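Quinlan Code of Practice for Appliance Handling

The Quinlan Code of Practice, usually shortened to the Quinlan Code, is a set of voluntary rules for robot arms that operate household appliances and move tableware in and out of them. It was drafted at the Irnness test laboratory and is maintained by Rokasier, a publisher of technical guidelines. The current edition has 9 clauses and 3 annexes.

Scope

The code applies to single arms with two-finger grippers working at a fixed table. It covers microwave ovens, toaster ovens and small refrigerators. Appliances with open flames are excluded, as are tasks in which a person hands an object to the arm.

Door operation

Clause 4 deals with hinged doors. The arm must approach a handle from the side on which the handle is mounted and must stop beside it before contact. Cables are to be routed so that they stay clear of the door through its full swing. 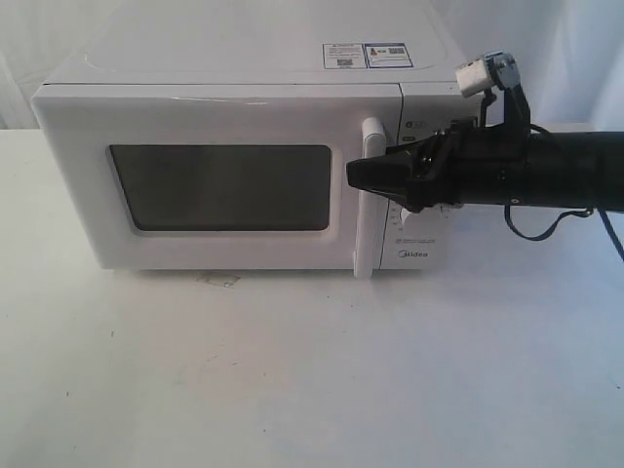

Pulling force is limited to 21 newtons at the fingertips. If the door has not released at that limit, the arm backs off and the attempt is logged as a failure. A second attempt is allowed only after the handle position has been measured again. Controls such as dials and buttons are treated separately in clause 5, and the arm may not touch them while the door is open.

Handling inside the cavity

Clause 6 sets rules for objects on a turntable. Finger pressure on glass plates is not permitted. Bowls may be held or steadied at the rim, with one finger inside the opening if needed. A bowl lying on its side is classed as a displaced object, and its position must be recorded before the task continues. The code recommends a wrist camera for this purpose, as outside views are often blocked by the door or the arm.

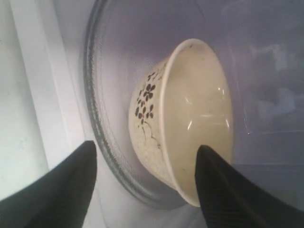 Records

Each run is logged with the appliance model, the gripper type and the outcome. Logs are kept for 8 months. The Flillach format, defined in Annex B, is preferred, but plain text tables are accepted.

See also

Irnness test laboratory
Flillach log format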